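Baseo Help Desk
Ticket status: Solved
Product: Baseo gift and storage boxes, pink, open top
Opened by: Teodoro Buenaventura
Assigned to: Arnel Catacutan
Opened: 6 March 2022

Subject: Box keeps bowing out in front and small stuff slides under the toys

Teodoro Buenaventura wrote:

Hi there! I've got one of your pink open-top boxes (the cardboard one with the white inside) and I'm using it on the bed in my niece's room for all the little things that otherwise end up on the floor. I love the color, she loves the color, no complaints there. But I've got 2 problems and I'm hoping you've run into them before.

First one, the front panel had a belly in it pretty much from the day I folded it up. It came flat in the mail and I followed the sheet, tabs in, bottom flaps down, but when I put toys in it the front pushes out and one of the bottom tabs pops loose. I pushed it back in maybe a dozen times last week and it just comes out again.

Second one is more of a me problem, I guess. The soft toys sit up top and anything small goes straight to the bottom, so I'm always digging. My floss picks live in there too (long story, I read to her at bedtime and that's when I remember to floss) and by the time I find them everything's out on the blanket again.

Is there some kind of divider for this size? And should I be gluing that tab?

Thanks!
Teodoro

Arnel Catacutan (Baseo Support) replied:

Hi Teodoro, thanks for writing in, and hello to your niece! Please hold off on the glue for now. Could you try this and tell me how it goes:

Empty the box all the way and flip it over.
Pull out all the bottom tabs, even the ones that look fine.
Fold the two short flaps in first, then the long back flap, and the long front flap last.
Press the tab in until you feel it go past the slot. If it stops halfway, the flap underneath is probably sitting crooked.

A front flap folded in too early is the one I see the most. About the divider, we sell one called Issa, but it's made for our taller box and I don't think you'd be happy with it in yours.

Arnel

Teodoro Buenaventura wrote:

OK so I did have the front flap in before the back one. Oops! I redid it in your order and the tab clicked, which it had never done before, so I was feeling pretty good about myself. I loaded it back up and left it overnight. Tab's still in this morning.

There's still a tiny bit of give in the front if I press on it with my thumb, but I can live with that. It's cardboard.

For the bottom-of-the-box thing I tried a Nimness drawer tray I had in the kitchen and it was way too long. Then I tried standing the small things along one wall, and that lasted until bedtime (the lavender one got pulled out first and took everything else with it). Any other ideas?

Arnel Catacutan replied:

Glad the tab is holding! A little give is normal with this board. Pressing the side creases once more with a fingernail can help, just go easy near the hole in the side so you don't tear it.

For the small items, I'd keep anything flat and lidded out of the box completely and leave the box for the toys. The floss picks already have their own container, so they could sit in front of the box or on a shelf. Leave it like that for 3 nights and see if you're still digging.

Arnel

Teodoro Buenaventura wrote:

Picture's attached. Toys in the box, picks out on the blanket. I haven't decided on a shelf yet, the one over the bed is full of her books and I'm not starting that fight.

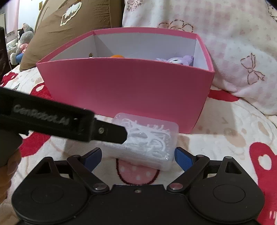 Attachment 1: pink box on the blanket with a lavender plush toy and something orange inside, floss picks in front

Three nights in and no digging! She drops the toys in herself now, and they go in any which way, but the tab hasn't budged. I did go over the creases again like you said and I stayed well away from the hole.

One last question and then I'll leave you alone. If the box gets wiped with a damp cloth, will the pink come off? There's a juice situation in this house.

Arnel Catacutan replied:

Use a barely damp cloth on the outside and dry it right after. I'd skip spray cleaners, and please don't soak the inside, the board will swell at the folds and you'll be back to a loose tab. If juice gets into a corner, blot it and let the box air out empty before the toys go back in.

I'm marking this one solved. If the tab lets go again, just reply here and the ticket will reopen.

Teodoro Buenaventura wrote:

Will do, thanks Arnel! Putting the cups on the other side of the room tonight.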